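Notas para la charla. Paquete de tareas domésticas Nollance, segunda parte

Buenas tardes otra vez, y gracias por volver del café, que ya sé que estaba rico. (Esperar a que se sienten los del fondo.)

Como os contaba antes, Nollance es un servicio de tareas simuladas para robots de dos brazos: uno se suscribe, descarga las escenas y entrena o evalúa su propia política sin tocar un mueble de verdad. Nosotros lo hemos probado en Skisteo con la licencia pequeña, la de 3 puestos, y quiero hablaros con cariño pero también con franqueza. La tarea que más nos ha enseñado es la de los cajones, con la cómoda de tapa verde y cada frente de un color, que parece de juguete y tiene bastante más miga de lo que yo pensaba. 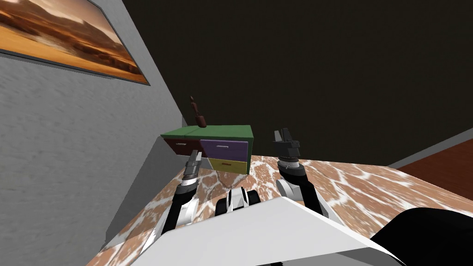 Tuva Hedlund preguntó en el ensayo si no era mucho pagar por abrir cajones, cuando con Drivport uno se monta la escena en una tarde. Le pareció además que el catálogo engorda con variantes de color y que eso convendría decirlo antes de firmar.

Tiene su parte de razón, y se lo agradezco. El catálogo anuncia 557 escenas, y si quitamos las que solo cambian de textura nos quedamos con 297, que sigue siendo una cifra estupenda, pero no es la misma. Lo que pagamos, a mi modo de ver, son los tiradores: finos, cada uno a su altura, y con una pinza paralela hay que llegar bien orientado o no hay nada que hacer.

(Pausa. Beber agua.)

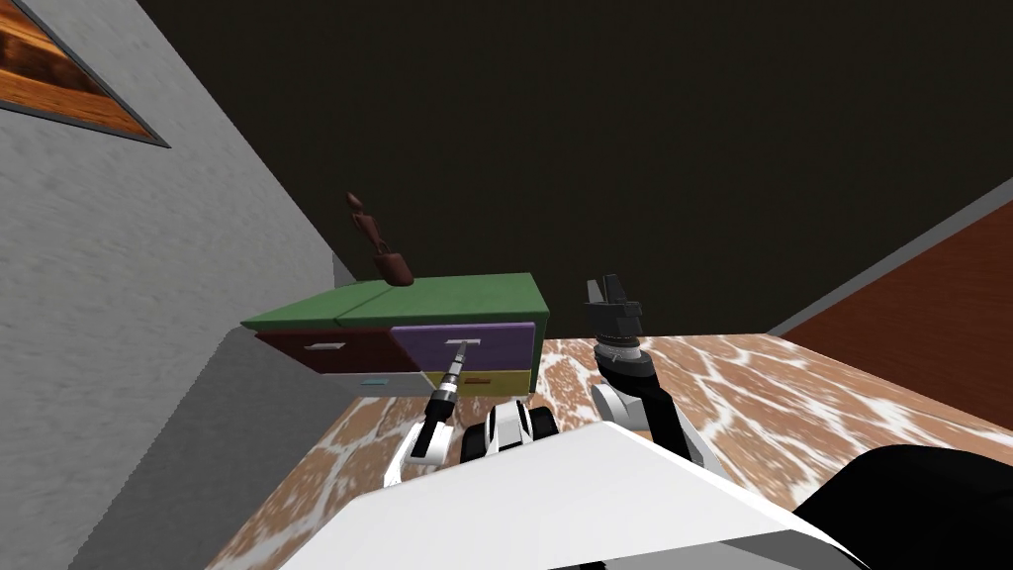
Nuestra política de partida, Aliyu, completó 58 episodios en la primera tanda, y casi todos los fallos vinieron de la aproximación: la muñeca llegaba girada y los dedos resbalaban por el frente del cajón. El registro de contactos que trae el servicio nos ahorró muchísimas horas de mirar vídeos, ¡qué alegría cuando lo encontramos! Peor va la documentación, escasa y a ratos desfasada. El soporte nos ha prometido una versión nueva en agosto.

Pasar a precios y dejar un ratito para preguntas.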